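Gripper comparison, bench checklist with comments
Soston two-arm bench, Corrigan fingers against Lekholm fingers

1. Area around the bench. OK.
Please take your time over this one, friends. Fabric is the first thing a pointed fingertip will snag on, so keep the approach slow near the folds. 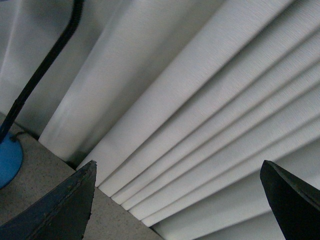
Curnton asked whether the slow approach could be written into the controller as a limit, so that it doesn't depend on who is driving that shift. Yes please, and I've set it at 30 percent for now.

2. Finger pads and grip force. OK, with a comment.
Both sets get 8 closes on the laptop lid before we compare anything. Wipe the pads first! 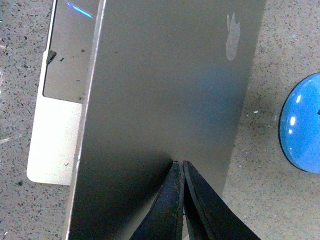 Fingertips at the lower edge of the lid

3. Clearance to the lamp. OK.
Go around the base, never over it, and leave the gooseneck plenty of room.
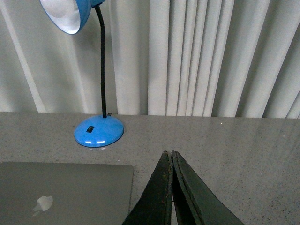 Fingers nearly closed, lamp behind, laptop at left

4. Cables and two-arm reach. Recheck in May.

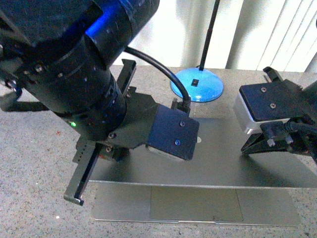 My own worry has always been the cables, as anyone who has shared a bench with me knows by now. A loop like the one rising from the left wrist block needs checking at full reach, with the lamp standing where it stands, and again after 6 full wrist turns. Log it under 976.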